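**Do Paper Maps Still Earn Their Place in the Glove Box?**
Project report, second draft, 2020-06-12

I picked this topic because I keep hearing that paper road maps are better for your brain than phone directions. My uncle believes it, two of my teachers believe it, and it is printed on the back cover of the Lorkesetti road atlas. I wanted to know what the claim rests on. After one term of work I think it rests on less than people would like.

## What people claim

The usual argument goes like this. If you plan a trip on paper, you build a picture of the whole area in your head. If you follow a voice, you only learn the next turn. So paper users should remember a route better and get less lost when something goes wrong.

That sounds reasonable, but I noticed that the people who say it mostly grew up with paper maps and already know the roads. They might find their way well for reasons that have nothing to do with paper.

The atlas says its readers are "more confident drivers." It doesn't say who was asked, or what they were compared with. I wrote to the publisher and got a polite reply with a discount code in it.

## What I did

I asked 18 people from my school and their families to learn a route between two towns they had never visited, Busta and Plattner. Half of them used the atlas. The other half used a phone app called Zirko with the sound on and the route playing as a preview. Everyone had the same amount of time. Then I took the map or phone away and asked them to draw the route on blank paper and name the turns in order.

I scored the drawings myself, which is a weakness. I knew who had used what, and I can't promise I was fair every time. A friend rescored two of the drawings and gave both of them a lower mark than I did.

I also read through 1,098 comments on a driving forum to see what reasons people gave for keeping an atlas in the car. I only sorted the first 150 carefully. The rest I skimmed, and I would not trust any percentage that came out of them.

## What the route looks like to a driver

A road in an atlas is a colored line with a number next to it. From ground level there is a lot less to go on, and neither the atlas nor the app helps you much with that. 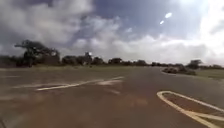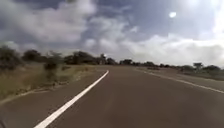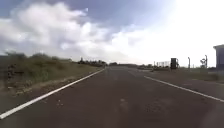 Pavement and white paint in all three.

## Results

The atlas group drew better overall shapes. Their towns were closer to the right places and the road bent the right way more often. The phone group did better at naming the turns in order. If you only looked at the drawings you would say paper won, and if you only looked at the turn lists you would say it lost.

Most reports I read on this subject picked one of those two tests and stopped there. I find that suspicious. Drawing a map is a test that suits people who have just been looking at a map.

The forum comments were less useful than I hoped. The most common reason for owning an atlas was a dead battery or no signal. That is a good reason, but it is about backup and says nothing about memory. Several people wrote that they hadn't opened theirs in years.

## Problems with this study

- The group was small, and most of them were related to somebody in my class.
- Nobody drove anywhere. Remembering a route at a kitchen table may have little to do with remembering it at highway speed.
- Three people in the atlas group told me afterward that they hadn't used a paper map before and spent much of their time finding the right page.
- I tested people once, right away. I wanted to test them again in August, but the project is due before then.

## Where this leaves the claim

I don't think my results show that paper maps are better for memory. They show that people remember the kind of thing they were shown. I would keep an atlas in the car for when the phone dies, and I would ignore the back cover.

If another student takes this up, I suggest having someone else do the scoring and using a real drive with an adult at the wheel. The drawings and the turn lists are in the blue folder with the scoring sheet.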